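Home > About Us > Our Story
Boats | Crew Training | Race Support | News | Contact

About Corkari Sailing

By Muchen Shao
Updated in February

Corkari is a sailing company for people who want to race, or who want to race better than they did last season. We prepare boats, we train crews, and we go with our clients to regattas and take care of everything between the dock and the start line. Our base is a small harbor with a long breakwater and a good afternoon wind, and most of what we know we learned on the water in front of it.

The company was started by two people, Tiago Patrício and myself. Tiago grew up in a family that repaired fishing boats. He bought his first racing boat, Grarkska, when she had no mast and a big hole in the deck, and he spent two winters on her before she sailed again. I came to sailing much later, as a student, when a friend needed one more person for weight on the rail. I did not know the name of a single rope. We met when Tiago needed a navigator for a night race and I was the only one in the clubhouse who was still awake. We finished near the back of the fleet, but we talked the whole night about how badly most boats of our size were prepared, and how much money the owners lost because of it.

For the first years we worked from a rented shed with one window. Our first client was the owner of Flodis, a heavy old cruiser-racer which had a very good hull and very bad sails. He asked us only to clean the bottom. We did this, and then Tiago explained to him (for a long time, I remember) what was wrong with the rig. The owner was a patient man. He let us change the shrouds, move the jib tracks and put her on a new rating certificate, and he is still our client today. Flodis is kept on the inside of our pontoon, and she is often the first boat visitors ask about.

What we do now

Boat preparation is still the largest part of our work. We take boats between 26 and 45 feet, both club racers and offshore boats. We fair keels and rudders, check rigging, replace running rigging, and weigh and measure the boat before the certificate is renewed. If a boat does not need a job, we will say so. Some owners are surprised when they receive a short list from us.

Crew training is done in small groups. We have three coaches, and each of them sails with the same crew for the whole season if the calendar permits it. A new crew begins with maneuvers at slow speed, then short starts, then a full practice race against Grarkska, who is not young any more but still points very high. Last season 126 sailors trained with us. Many came alone, without a boat or a team, and we try to find a place for each one on a boat where the owner needs crew.

Race support means that we deliver the boat, arrange the mooring and the papers, and have our people on the dock at 7:30 in the morning when something is broken from the day before. We also drive the support boat, Yazdani, which carries spare sails, food, and a tool chest that Tiago does not like other people to open.

How we work

We write everything down. Each boat has a logbook with her rig settings, the wind, the sea and the comments of the crew, and the logbook belongs to the owner. When a boat is sold, the book goes with her. I began this habit because my memory for numbers is poor, and now clients tell us it is one of the reasons they stay.

We also believe that a crew should be able to manage without us. In the beginning an owner may call us every day with questions — this is normal and we are happy to answer. After two seasons the same owner usually calls about the weather only.

The Corkari Autumn Race

Every year we organize one race of our own. The course is 300 miles, out around the lighthouse and two islands and back to our breakwater, with a division for crews of two people. There is no prize money. The winner receives a ship's bell from an old ferry, and must bring it back polished the next year. Entries open in spring, and boats with a first-time skipper pay half of the fee.

Visit us

You are welcome to come and look at the yard and the boats during working hours. If you would like to sail with us before you decide anything, write to the office and ask for a trial afternoon. Please bring shoes with a light sole and a warm jacket, also in summer. Children over ten can come with a parent.

For questions about boat work, ask for Tiago. For training and the Autumn Race, please ask for me.

3 comments

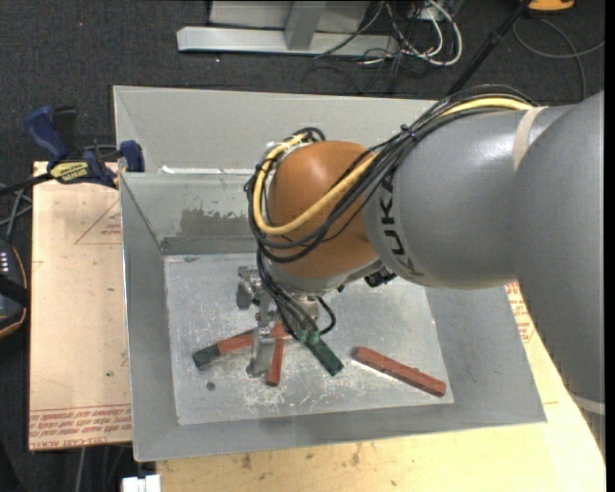

KUKA robot arm at a metal bin with painted bars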